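Robots are better when they're boring

I almost didn't go to the open day at Gevon. It's a two-hour drive, I'd seen plenty of robot videos already, and I figured I knew what I was in for: a dance routine, some dramatic music, a guy in a headset telling us the future had arrived. I've written here before about how tired I am of that guy.

Well, there was no guy. There was coffee, a folding chair with a bad leg (mine, of course), and an engineer named Hertta Saarela, who told around 30 of us that she'd be working on paper handling and we were welcome to watch. Then she pretty much got on with it. No music! I was thrilled.

Paper, it seems, is a pain. I pick up a sheet of paper without thinking, and so do you, but I slide it to the edge, or I lick a finger, or I bend up a corner with my nail. A gripper can't lick its fingers. It has to come down flat onto something thinner than a fingernail with a hard board right underneath, and Hertta said most of her week goes into that last little bit of travel.

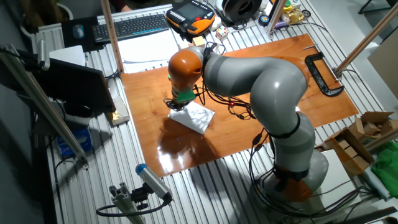
Photo: Gunnlaugur Lauritsen / Skakosden

What I liked best was the mess, to be frank. The arm leans out over this big shiny board, and behind it there's a keyboard and a mouse, a stack of paper, a Rubik's cube, a spool of filament. It looks like a desk where somebody has a problem to solve and hasn't solved it yet. I trust that a lot more than I trust a spotless white stage.

And now my gripe, which you knew was coming. The other big demo I went to, the Sketine show back in January, cost me 2000 kroner with the train and the hotel, and I came home knowing less than when I left. Everything worked every time. You couldn't ask what was hard, and when a woman near me tried, she got handed a brochure. At Gevon a boy of maybe ten asked why the robot was so slow, and Hertta spent a good five minutes on it. Slow is how you find out where it goes wrong, she told him. He wanted to know if it could fold a paper airplane. She said no, and wrote it down.

I think every company that wants us to live and work next to these machines should have to do a day like this. Let us see the dull part. Let us sit there long enough to get restless. People aren't scared off by a robot that has trouble with a sheet of paper, and I'd say it's the polished ones that make my neighbors nervous, because they've got no idea what's been left out.

The next open day is 6th July, same building, and you don't need to sign up. Bring a cushion for the chairs.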